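Splits, samples and a band that no longer speaks

Sat 29 September

I got a lot of mail after my last post, most of it asking what happened with the Dernbridge record. I played bass on it, so I have an interest, and you should read this with that in mind. I am not a lawyer.

Dernbridge were four people when we made the album in Hirnthorpe. We recorded eleven songs in nine days and talked about money once, in the van, on the way home. Gilang Khoo wrote the words and most of the tunes. The rest of us filled in our own parts. The plan was to split everything evenly and write it down later. We never wrote it down.

That was fine while the record earned nothing. Then one of the songs, "Nomex", got picked up for a TV show, and the first statement came in at $458. It isn't a lot of money, but it was enough to start the argument. Gilang had registered the song with himself as the only writer. The drummer thought he was owed a quarter. I thought so too, on less evidence, as my bass line on that one is two notes.
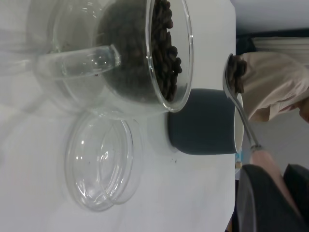 Two copyrights, two checks

Most of the fight came from mixing up two things. A song has a copyright, meaning the words and the tune. A recording of the song has a separate one. If you play on a recording you don't become a writer of the song. You may be owed something from the recording, depending on what you signed or who paid for the session.

We had paid for the session together, so the recording was shared. The song was another matter. Once we saw that on paper, half of the shouting stopped. The drummer still wanted credit for the intro, which he came up with at rehearsal, and Gilang agreed to give him ten percent. I took nothing on the writing side and I'm fine with it.

The sample problem

Then there was the sample. The break in the middle of "Nomex" comes from a single by a group named Kekana, pressed in a run of 366 copies. Our guitarist found it in a box of used records and looped four seconds of it. None of us asked anyone. We figured a record that rare had no owner who would notice.

The owner is Annatjie Mthembu, who sang on it and bought the rights back years ago. She noticed because a niece was watching the show. Her first letter was polite and short. Our reply was late and too long – I wrote it, and I would do it differently now. I spent two pages explaining how much we loved the single and never once said what we were offering.

She asked for a share of the song and a share of the recording, plus her name on the credits. She gave us 30 days to answer. We took most of them, mainly waiting on the guitarist, who had moved and changed his number.

In the end we agreed to what she asked, with one change. She wanted the credit on the 224 vinyl copies we had left, and we couldn't reprint the sleeves, so we're putting a sticker on the back. She approved the wording by email. The digital credits are already fixed.

I do one more pass through the paperwork tomorrow and then it goes to the others to sign. If the guitarist is reading this, check your spam folder.

A few people sent in the same thing, so I'll put it at the end.
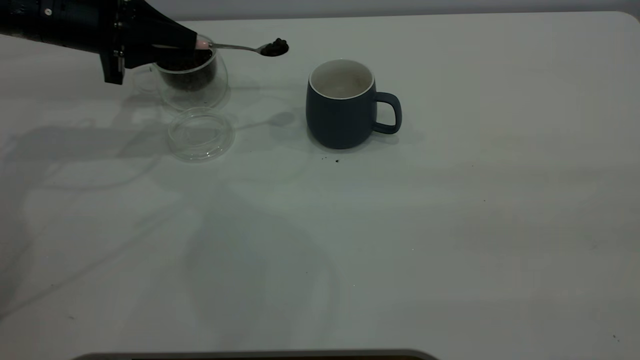 Do you need permission if the sample is only a few seconds long?

Get permission whatever the length. There is no safe number of seconds, and you normally have to clear both the recording and the song underneath it, which may belong to different people. If you can't reach the owners, play something of your own in that spot. We had a version of "Nomex" without the break and it was fine. The guitarist didn't like it.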